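Filed under: Music News, New Releases, Media Releases

FOR IMMEDIATE RELEASE – 5 April 2026

Pikolville's second album Kivham is out now, and I'm taking it on the road in June

Hi, it's me, the one person who is Pikolville. I don't have a publicist this time, so you're getting the media release straight from my kitchen table. I've read a lot of these over the years and they always say the artist is "thrilled". Well, I am thrilled! I've been sitting on these songs for so long that I'd started humming them to the dog as if they were somebody else's.

The album is called Kivham and it's out today on all the usual streaming places, and on vinyl and cassette through Sullcombe, the little label that put out my first one. It has ten songs and runs for 43 minutes, and my favourite way to hear it is in the car with the windows down a bit. Kivham is the town where my grandparents had their farm supply shop. Most of the songs started there, in the back room, on an upright piano with a D that sticks. I kept the sticky D. You can hear it all through the title track, and once on the closing song where I'd really meant to play around it.

The first single is "Từ", and yes, please keep the little marks on it if you're writing it up. It's a Vietnamese word that can mean "word", and it can also mean "from", and I fell in love with that when I was learning the language at night school (badly, but with a lot of heart). The song is about trying to write a letter and only ever getting as far as who it's from. There's a drum machine on it, a borrowed accordion, and a choir made up of me singing in the hallway over and over until the neighbours asked if I was all right.

If you knew the first record, this one is louder. I used to be scared of drums. On the first album I think there's a tambourine and someone tapping a suitcase, and that was me being wild. On Kivham there are proper drums on seven songs, and on "Sorry About the Gate" there are two kits going at once, which was a nightmare to record and worth every minute. There are quiet ones too – "Paddock Light" is just voice and piano, done in one go late at night, and I left the creaky chair in.

We made 67 demos for this thing. I still have all of them on a hard drive with a sticker of a galah on it. A fair few are just me saying "something like this" and then whistling, and the label has asked me very kindly not to release those. I might put a couple up for the mailing list anyway, so if whistling is your sort of thing, sign up before the tour.

Now, the vinyl. There are 100 copies on a cloudy blue pressing, each with a lyric booklet I folded myself, and then a standard black pressing once those are gone. The blue ones are signed on the inside, so you'll have to open it, sorry to the collectors. Cassettes come in whatever colour shell turns up in the box. There's no picking, but I promise they all sound the same.

Then the tour! I'm playing right through June, mostly small rooms, with a three-piece band, plus one very big night for me supporting some old friends in a theatre that holds 3,000 people. I've never played to more than a full pub before, so I'll be practising my talking between songs (it's a known weak spot). Dates and tickets are on the Sullcombe site, and every headline show is all ages. If you can't afford a ticket, write to the label and we'll sort something out, no questions asked.
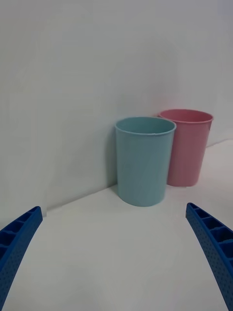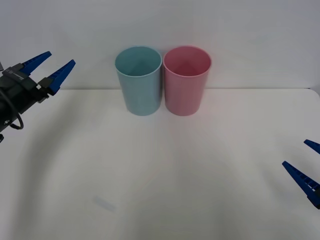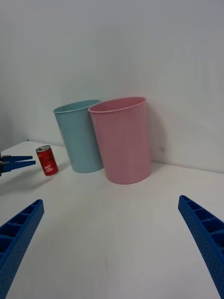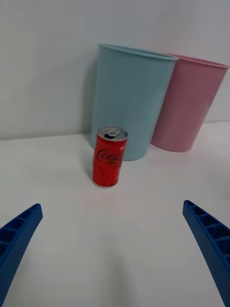

For radio people, "Từ" comes in at just under four minutes and there's a clean edit of "Sorry About the Gate" with my one swear word turned into a cymbal. WAVs of both are ready to go, and so is a lyric sheet. I'm happy to do interviews, in-studio sessions or a chat down the phone, and I can bring the small keyboard anywhere that has a power point. Mornings are better for me, as my voice gets a bit croaky after dinner.

For reviewers, the full album stream is open to you now, and I'll post a cassette to anyone who still has something to play it on. Please tell me if you hate it, too. I'd sooner know. My mum has already said track six goes on a bit, and I've made my peace with that.

Thanks for reading this far, and for playing odd little records by people working out of their kitchens.

– Pikolville

Contact: media desk, Sullcombe | © 2026 Sullcombe. All rights reserved. | Back to top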